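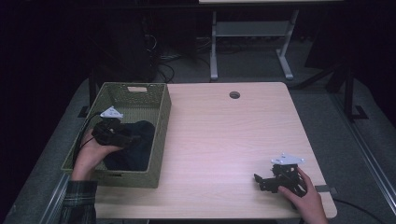
Handheld gripper build, cloth picking at home

cleda_bot
Both grippers are up and tracking! Left one is on the cloth in the basket, right one is parked on the table. I have 1,147 grabs logged and want 2,000 before I train anything. So happy with these jaws!

ondville8
Love it. I'd move that left cable though, it goes right over the basket rim and will tug on your wrist.

cleda_bot
Hmm, I like it there. Hanging it from above felt worse to me.

Furtado
With ondville8 on the cable. Also, why one dark cloth? I'd stop at 1,147, train now and see what fails.

cleda_bot
Fair, but I'm stubborn, going to 2,000 :) Lighter cloths are next, Cremilda is bringing 2 tonight.

ondville8
Post the marker plate files please!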